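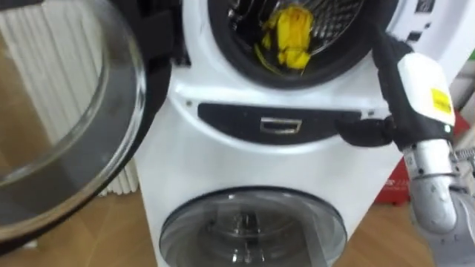

A yellow cloth in the drum of a washer-dryer, door open.

The Case for the Slow Shared Read

27 October 2025

Reading groups have long treated the monthly meeting as their natural unit. A book is chosen, members finish it or fail to, and an evening is spent deciding whether it was any good. The practice has served many readers well. It has also kept a certain class of book off the table, namely the very long novel, and this publication believes the loss is greater than is usually admitted.

Our own reading circle at Stokomton opened its current program in September with a multivolume family chronicle, the Nerero cycle, divided into 12 parts and scheduled over as many months. The first part runs to 109 pages and the second to 173. Neither figure is alarming. A participant who sets aside a short period each evening will reach the end of either with days to spare, and a participant who misses a week can recover without giving up a weekend.

The usual objection is that momentum is lost. A novel, it is argued, was written to be read at the speed the story demands, and a timetable interferes with that. We take the point seriously. There are books for which it is decisive, and a tightly plotted mystery should not be parceled out over a year. Yet many of the longest novels first reached the public in installments, and their authors planned for the gap. They repeated a name when it had been absent for some time. They closed a chapter on a letter unopened. Read in a rush, these habits look like padding.

A second objection concerns the written updates that members are asked to post. Some find them a burden, and the Tusano group, which follows a similar plan, has made them optional. We would keep them, though with a lighter hand. An update need not be a review. Two paragraphs on a puzzling scene, or a note that a character has become tiresome, will do more for the discussion than a polished summary - and a reader who is behind should feel free to say so and name the page.

There remains the question of those who drop out. In the Rojanasak edition, which most of our members use, the family tree is printed only in the final volume, and several readers have given this as their reason for stopping. A copy of the tree, with the later generations removed, has been placed with the schedule. Members who left during the first part may rejoin at the start of the third, and a synopsis of the earlier chapters will be available to them on request.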